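Notes for the Friday talk, Brunbridge town library, small hall
Subject: how a small town sorts its waste, and what we learned in Tosley

Slide 1. Title
Wait until people sit. Thank the library for the room. Say my name slowly, because it is difficult for many people.
I am not an engineer. I worked nine years in the office of the Tosley sorting yard, and what I know I know from the phone calls and from the weekly sheets.

Slide 2. What a household throws away
Ask the hall: who has more than two bins at home? Wait for hands.
In Tosley every house had one bin until the new rules came. People put everything inside, also garden soil, also paint. The truck brought it to the yard and we sorted what we could.
Do not speak long here. They know what garbage is.

Slide 3. The first plan
The town bought colored bags. Blue for paper, yellow for plastic, clear for glass. 351 houses were in the first test, all on the north side of the river.
After the first month we opened the bags. 87 of the houses did it completely right. Pause after this number.
The mistake was ours. The leaflet had four pages and small letters. My own neighbor used the yellow bags to keep his firewood dry.

Slide 4. The second plan
One page, large letters, drawings. We asked the Osman print shop to make it, and they told us to take out half of the words. They were right.
Collection moved from 6 in the morning to 7:30. This sounds like a small thing, but many people do not want to carry glass outside in the dark.
Read the old first sentence of the leaflet and then the new one. The old: "Residents are hereby requested to separate recoverable fractions." The new: "Please keep paper dry." Usually there is a laugh. If not, continue.

Slide 5. The street of Jikov
Jikov is the old quarter, with narrow houses and many stairs. There is no place for three bags in such a kitchen. I visited 19 kitchens there and in most of them I could not open my arms fully.
For Jikov we made shared containers at the two ends of the street. People complained about the noise of glass, so the glass container is closed after 8 in the evening.
If someone asks about smell: yes, in August. We wash the containers twice a week in summer.

Slide 6. Sorting by color and by shape

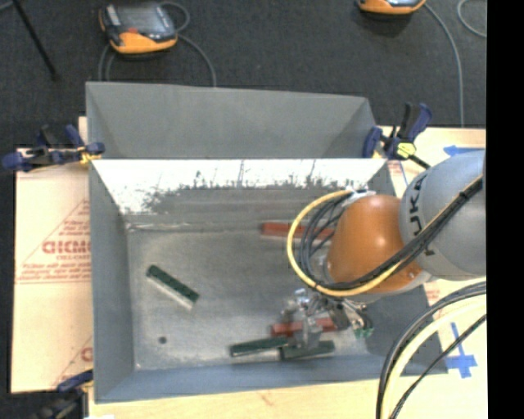 The eye is quick with color and slow with material. A new worker at the belt takes out a green bottle without thinking, but a gray plastic tray and a gray metal tray cost him a second look. Over a full shift these second looks make people tired, and tired people let things pass.
So we changed places at the belt every 70 minutes. The evening shift asked for it first - the morning shift did not like it, and then after some weeks they did.
Drink water here.

Slide 7. What it cost
Keep this short, the table is in the handout. The bags were the expensive part, more than the fuel. If Brunbridge wants to start, I would start without bags and with the shared containers.
Somebody will ask about fines. We never gave one. We left a note on the bin and came back the next week.

Slide 8. Questions
Repeat every question loud, the back rows do not hear well in this hall.
If there are no questions, tell about the piano that was left at the paper container in October.
The hall must be free at 9. Leave the handouts on the table by the door, and take the extension cable home.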